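How a booking program knows the hall is taken

Lots of clubs share one building. A chess club might use it after school, a dance group in the evening and a choir later on. If two clubs turn up at the same time, someone has to go home. Booking software is a computer program that stops this from happening.

What is inside the program?

The main part is a big table called a database. Each row in the table is one booking. A row says which room, which day, what time it starts, what time it ends and which club wants it.

Say your club is called the Homow Juniors and you want the Ong Room from 4 o'clock to 5 o'clock. You type that in and press the button. Before the program saves anything, it looks through all the rows for the Ong Room on that day. It asks two things about each one. Does this booking start before yours ends? Does it end after yours starts? If both answers are yes, the times overlap and the program says no.

A program called Truvix is used at the Gallotis community centre. The centre has 7 rooms and 16 clubs. In one year the clubs made 552 bookings, and exactly half of them, 276, were for the main hall. Checking all those rows by hand would take a person a long time. A computer does it in less than a second.

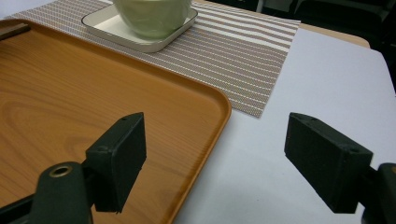 One reader wrote in to ask what happens if two people press the button at the very same moment, and whether they both get the room.

They don't. The program puts the requests in a line, even if they arrive a tiny bit apart. It deals with the first one all the way to the end and saves it. Then it looks at the second one, finds the new row and says the room is taken. Programmers call this locking. It works like the lock on a toilet door. The next person waits until the door opens.

Why do some bookings repeat?

Many clubs meet every week. Typing in the same thing over and over is dull, so most programs have a "repeat" box. You tick it and choose the last date, and the program makes a row for every week in between. If one of those weeks is already taken, it shows you which one. You can pick another room for that week or skip it.

At Gallotis the hall floor is polished every May. The centre puts that in as a booking too, under the name "Closed". The program doesn't know what polishing is. It only knows there is a row, so it won't let anyone else in.

Who can change a booking?

Each person has a login, and each login has a list of things it is allowed to do. This list is called permissions. A club leader can change or cancel their own club's bookings but can't touch anyone else's. The office can change all of them.

Try it yourself

Rule up a page with the hours down the side and three rooms across the top. Ask your family to book the rooms, one at a time. Before you write each name, check the square is empty. You are doing the same job as the program.

Words to know

Database: a place where a computer keeps information in order.
Overlap: when two things use some of the same time.
Permissions: what your login lets you do.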